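Kapitel 4: Die Waschmaschine Etier 706 aufstellen und zum ersten Mal laufen lassen

So, die Maschine steht also im Haus. Wer aus Kapitel 3 kommt, hat den Stellplatz schon ausgemessen und weiß, wo der Abfluss sitzt. Alle anderen blättern bitte kurz zurück, denn ich fange jetzt direkt bei den Transportsicherungen an. Ich habe die Etier 706 inzwischen in drei verschiedenen Wohnungen angeschlossen, einmal davon im Dachgeschoss mit schiefem Dielenboden, und schreibe hier auf, wie ich es mache. Das Heft aus dem Karton ist ja ziemlich dünn geraten!

4.1 Transportsicherungen entfernen

1. Maschine von der Wand wegziehen, bis man bequem dahinter knien kann.
2. Die vier Bolzen an der Rückwand mit dem 10er-Schlüssel lösen. Nicht gleich ganz rausdrehen, sondern reihum immer ein Stück.
3. Bolzen samt Gummihülsen gerade herausziehen. Klemmt eine Hülse, hilft leichtes Hin- und Herwackeln.
4. Die Abdeckkappen aus dem Beutel in die Löcher drücken, bis sie einrasten.

ACHTUNG: Niemals mit eingesetzten Bolzen starten. Die Trommel ist dann starr mit dem Gehäuse verbunden und beim Schleudern kann richtig was kaputtgehen.

Hinweis: Bolzen aufheben! Ich habe meine in einer Gefriertüte hinten an den Zulaufschlauch gebunden, da finde ich sie beim nächsten Umzug auch wieder.

4.2 Wasser anschließen

1. Hahn zudrehen, einen Lappen und eine flache Schüssel drunterlegen.
2. Prüfen, ob in beiden Enden des Zulaufschlauchs eine Dichtung liegt. Bei meiner zweiten Maschine fehlte eine, und ich habe es natürlich erst gemerkt, als es auf die Socken tropfte.
3. Schlauch von Hand anschrauben, keine Zange nehmen. Das Gewinde ist aus Kunststoff.
4. Ablaufschlauch einhängen und mit dem Bügel fixieren. Der höchste Punkt darf bis zu 91 cm über dem Boden liegen.
5. Hahn langsam öffnen und eine Weile zuschauen — wirklich zuschauen, nicht nebenbei Kaffee kochen.

4.3 Was in die Trommel darf

Am Anfang habe ich alles reingeworfen, was irgendwie nach Stoff aussah, und dafür mit einem verfilzten Kissenbezug bezahlt. Seitdem sortiere ich nach Material und erst danach nach Farbe. Filz, Walkware und alles Handgenähte bleibt bei mir draußen und wird nur mit einem feuchten Tuch abgetupft. Kräftiges Rot teste ich vorher mit einem weißen Lappen. Geschirr und Spielsachen aus hartem Kunststoff gehören in die Spülschüssel, auch wenn im Netz etwas anderes steht.
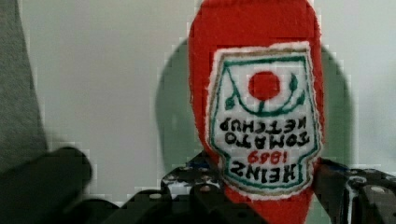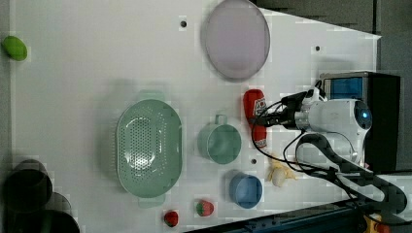
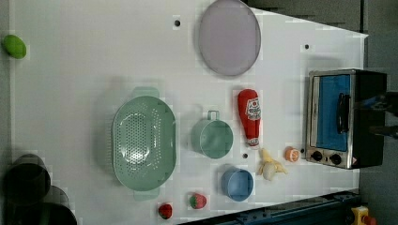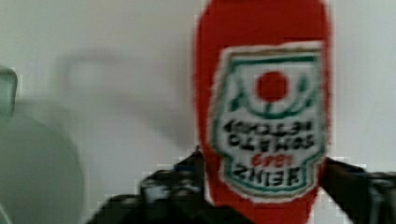 Für normale Wäsche gilt: Trommel locker füllen, oben sollte noch eine Handbreit Platz sein. Reißverschlüsse zu, Taschen leer, Bettbezüge zuknöpfen. Wenn ich den Bezug offen lasse, sammelt sich darin garantiert die halbe Ladung und die Maschine hoppelt beim Schleudern los.

4.4 Maschine ausrichten

1. Wasserwaage quer auf den Deckel legen, dann längs.
2. Die vorderen Füße herausdrehen, bis beides stimmt. Die hinteren lasse ich möglichst weit drin.
3. Kontermuttern nach oben gegen das Gehäuse festziehen.
4. Über Kreuz auf die Ecken drücken. Wackelt noch was, zurück zu Schritt 2.

Hinweis: Auf Dielen lege ich eine Gummimatte unter, meine ist von Brakholm. Auf Fliesen brauche ich keine. Nach dem Unterlegen bitte noch mal neu ausrichten, die Matte setzt sich ein bisschen.

4.5 Der erste Lauf (ohne Wäsche!)

1. Trommel auswischen und nachsehen, ob noch Styroporkrümel in der Türmanschette hängen.
2. Einen halben Messlöffel Vollwaschmittel ins Hauptfach geben, keinen Weichspüler.
3. Tür schließen, Programm »Trommelpflege« wählen, Start drücken.
4. Im Display steht jetzt 108, das ist die Restzeit in Minuten. Sie springt unterwegs schon mal hin und her, das macht meine heute noch.
5. Nach dem Abpumpen alle Verschraubungen mit einem Stück Küchenpapier abtasten. Das Papier zeigt auch kleine Tropfen, die man mit dem Finger kaum spürt.

ACHTUNG: Während des Laufs wird das Türglas heiß. Kinder und neugierige Katzen bitte fernhalten.

4.6 Wenn was nicht klappt

Maschine zieht kein Wasser: Hahn offen? Schlauch geknickt? Sonst das kleine Sieb am Zulauf herausziehen und ausspülen. Vorher Hahn zu, klar.

Tür geht nach dem Ende nicht auf: ein paar Minuten warten, die Verriegelung lässt sich Zeit. Nicht am Griff reißen.

Lautes Brummen beim Abpumpen: Meistens steckt etwas im Flusensieb unten rechts, bei mir war es eine Haarklammer. Stecker ziehen, Wasser über den kleinen Schlauch ablassen, Sieb herausdrehen, säubern, wieder handfest einschrauben.

Riecht nach Gummi: beim ersten und zweiten Lauf normal, danach lüften und die Tür einen Spalt offen lassen. Riecht es verschmort, sofort Stecker raus und den Kundendienst anrufen.

Weiter geht es in Kapitel 5 mit den Programmen und der Startzeitvorwahl.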